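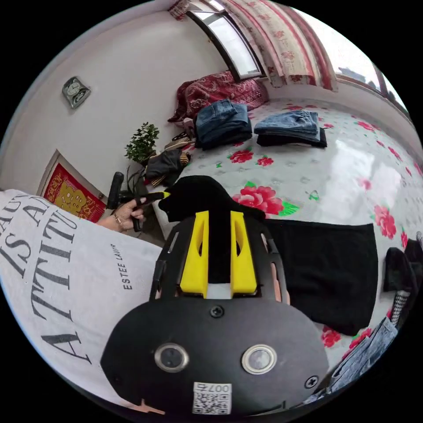

2 min read

Can a machine put my washing away yet? Not at my house - but I'd love your help finding out how far off we are! I run the Porkora chores study and I'm after 13 people who'll tidy clothes with a hand-held gripper, in a bedroom, at their own pace.
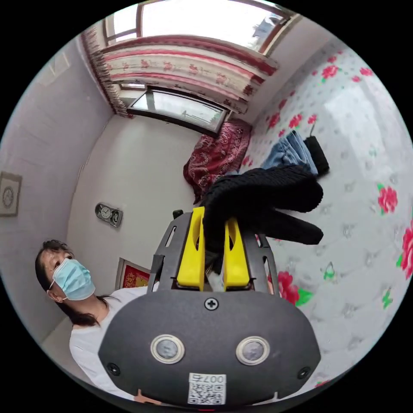 Issue 18

Jeans are fairly kind to beginners. Gloves and anything black and floppy, less so (bring patience).

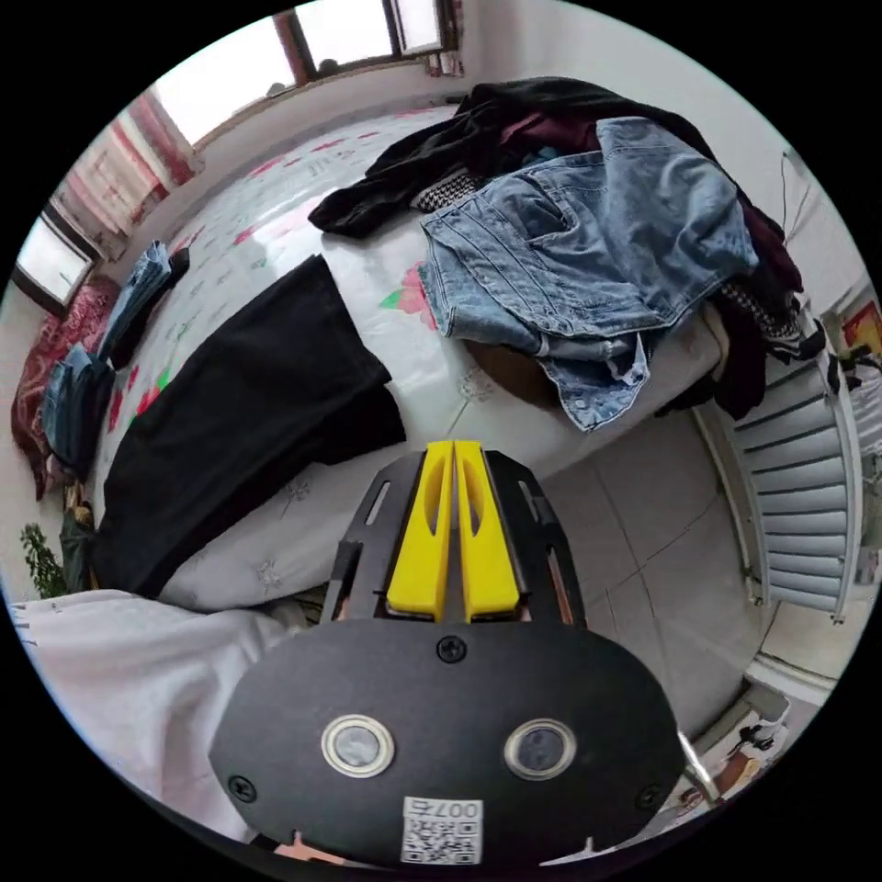 What you'll need

A bed, a heap of clothes and a free morning in February. No experience wanted. Write to me at Porkora to join in.

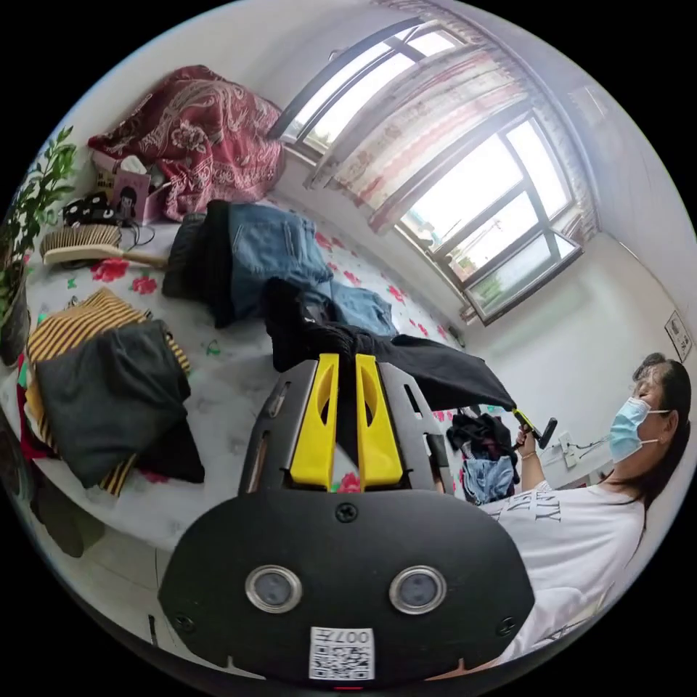
Lifting a black garment, two pairs of hands might help.

Comments

Does ironing count? I'd sign up for that.

My socks would finish it off!

We use cookies. Carry on reading if that's fine.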